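Gripper shootout, part two: the bedding round

Posted Aug 19, 2019

So last time I wrote about mugs and spoons, and a few of you told me (nicely!) that mugs are the easy part. Fair enough. This round is all cloth, and I've been putting it off for weeks, mostly because cloth makes every gripper I own look silly.

The idea is simple. First do the job by hand and watch how the fingers work, then give the same job to each gripper and see what falls apart.

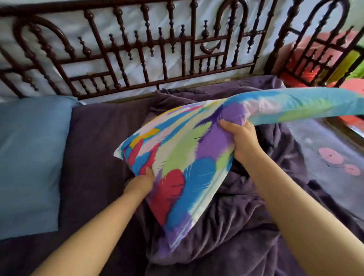
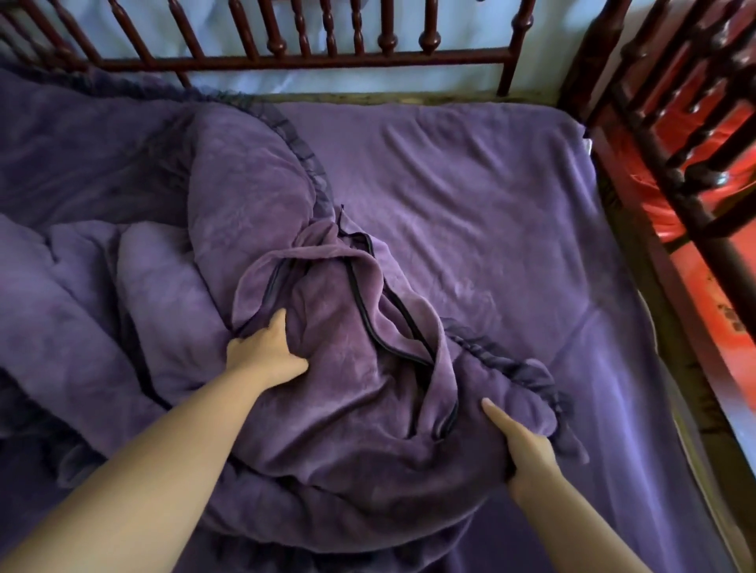

By hand, on purple bedding: the feather-print pillow first, then the zip opening of the duvet cover.

I ended up going back to the pillow one over and over. Look at what the two hands are up to. The left is pinching a lower edge and the right has a big bunch of fabric near the middle. Two completely different grips on one pillow! I had been planning to run the same closing force on both sides, so that went out the window on day one.

The duvet cover is worse. My right thumb sits on top of the fabric and the rest of those fingers are tucked underneath where I can't even see them. Gülizar Işık, who has forgotten more about end effectors than I'll ever learn, took one look and said "good luck with your parallel jaw." Thanks, Gülizar.

Anyway, the contenders. I had 3 of them on the bench.

The Drilia is the plain two-finger one with rubber pads. It's cheap and tough, and I love it for boxes. On a pillowcase it does fine as long as you come at a corner or a fold. Ask it to pick up a flat sheet and it just pats the bed like it's comforting somebody. I gave each gripper 60 tries at the pillow, and this one lost most of its points on the flat bits.

The Drakia has soft fingers, and wow, it's gentle. It got the plush fabric nearly every time I pointed it at a ridge. But it's slow to let go, and twice it dragged the whole cover along with it when I only wanted the edge moved. I also had to re-tune the controller every time I swapped it in, which got old fast.

Then there's the Canpolat, a three-finger hand Panagiotis Petkov lent me (he wants it back by September, yes Panagiotis, I know). It costs a lot more than the other two and the wiring is a pain, but it was the only one that could slide one finger under a hem and close the others on top. When it worked I yelled loud enough to scare the cat.

The camera gave me more grief than any of them. Dark purple plush swallows depth data. I'd get a lovely clean surface on a white pillowcase, and then on the duvet cover a big patch of nothing, right where the zipper was. Moving the lamp helped some. Dropping the camera to 30 frames a second and letting it expose longer helped more.

If I had to spend my own money tomorrow I'd buy the Drakia and learn to live with the slow release. Next up is fitted sheets, and if anybody has a trick for elastic corners, please leave it in the comments!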